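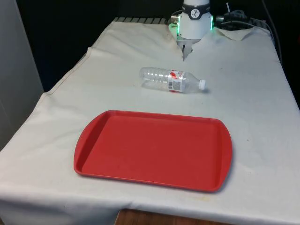 Prumia im Langzeittest: Lernen aus wenigen Vorführungen

Dezember 2024

Seit April läuft Prumia bei uns im Labor, und langsam traue ich mir ein Urteil zu. Wer es nicht kennt: Das ist das Lernpaket von Plolex, mit dem man einem Arm per Teleoperation etwas vormacht und daraus eine Policy trainiert. Laut Handbuch reichen 200 Vorführungen pro Aufgabe. Na ja. Für "Flasche aufs Tablett legen" haben wir am Ende 400 gebraucht, bis ich zufrieden war, und die liegende Flasche war dabei der Endgegner (durchsichtiges Plastik, Glanzlichter überall, und dann rollt das Ding auch noch weg!).

Was mir richtig gut gefällt, ist die Aufnahme. Episode starten, vormachen, verwerfen oder behalten, alles mit dem Fußschalter. Inzwischen liegen 3.320 Episoden auf der Platte und keine einzige Datei war kaputt. Bei Bevness, das wir vorher hatten, durfte ich regelmäßig Zeitstempel von Hand flicken, das vermisse ich kein bisschen.

Das Training selbst dauert auf unserer Karte ungefähr 5 Stunden. Geht in Ordnung, man lässt es halt über Nacht laufen. Die Ergebnisse sind bei festen Sachen wie Tassen oder Bechern super, bei transparenten eher launisch. Dreht man die Flasche mit dem Deckel zur anderen Seite, greift der Arm gern mal daneben, wenn diese Lage in den Daten zu selten vorkam. Also Lagen gut mischen und auch das Tablett zwischendurch schräg hinlegen!

Genervt hat mich die Auswertung. Es gibt nur Erfolg oder Misserfolg, und ein halb auf dem Rand abgelegtes Objekt muss ich irgendwo einsortieren. Das Zusatzmodul Pennington soll Teilerfolge können, kostet aber extra, und getestet habe ich es noch nicht.

Vier von fünf Sternen. Den fünften gibt's, wenn der Export nicht mehr bei jedem Update anders heißt.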